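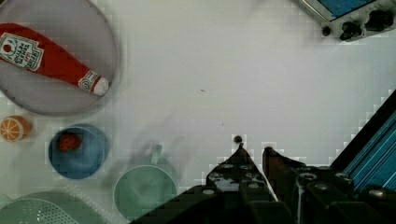

By the Zerncombe bench, Stockdale
Posted in June, under Arm and Gripper / Faults

How to find a cable snag when the arm stops in the middle of a pick

This guide is for the person who has a tabletop arm with external cables and sees it stop for no clear reason. We had this fault at Stockdale during the kitchen task, where the arm must lift the ketchup bottle from the plate and put it on the free part of the table. It took us too many days to find it. I write down the steps in the order I would now do them.

What the fault looked like

The arm moved normally to the plate. The gripper opened, went down, and closed on the bottle. On the way back, the arm sometimes slowed and then stopped with a force limit message on joint 3. After a reset it could do 17 picks in a row with no problem. Because of this we first blamed the software, and I must say this was my mistake.

The worst case was run 3,194 in our log. The arm did not stop. It pulled against the cable, the connector at the gripper came half out, and the gripper opened with the bottle in the air. The bottle fell on the plate. A toy bottle is no big loss, but the same thing with a heavier part would be a safety matter, so please do not run the task again before you have checked the cables.

Step 1. Stop the arm in the correct way

Press the emergency stop first, also when the arm already stands still. A force limit stop only holds the motors. If you pull a caught cable free by hand while the controller is waiting, the arm can make a small jump. Keep your fingers away from the gripper fingers until the power light is off.

Step 2. Do not tidy up

It is natural to put the cables back in a nice position, but then you lose the evidence. Leave everything as it is, also the objects. Take a photo from above and one from the side. Then write down the run number, the joint in the message, and what the arm was holding.

Step 3. Follow each cable with one finger

Start at the gripper and go to the wall. Look for three things: a place where the cable is tight, a place where it touches an object, and a place where it lies under the arm base. Do this also for cables which you believe are not part of the problem. In our case the tight one was the signal cable, and I had looked only at the power cable.

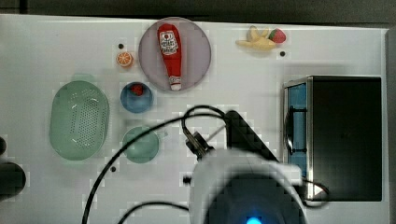

When you find a tight place, mark it with a small piece of paper tape before you touch it. Then measure how much free cable is left when the arm is at its farthest point. We ask for 15 cm. We had almost nothing, and only when the wrist was turned to match a bottle lying diagonally. With the strawberry in the blue bowl the wrist turned less and the fault never came.

Step 4. Repeat the movement slowly with an empty gripper

Reset the arm, choose the lowest speed, and send it through the same positions. One person keeps a hand on the emergency stop and one person watches the cable. Stop at once if the cable lifts or moves any object on the table.

Step 5. Check for loose parts

A cable which pulls many times can also turn the screws of its clamp. With the power off, check every screw on the gripper and on the wrist with the correct key. Look also on the tabletop under the working area. If you find any small dark part there, do not throw it away until you know where it comes from.

Step 6. Fix the route

We moved the clamp to the upper arm and made the loop longer. We used the Altow clips because we had them in the drawer, but any soft clip will do. Do not use hard cable ties near a joint. They cut into the cover, and our colleagues in Bernow had a short circuit in this way.

After the change, run the full task again at low speed, and then at normal speed, including the farthest wrist turn. If the message on joint 3 comes back with a free cable, the problem is somewhere else and you should next check the payload setting in the controller.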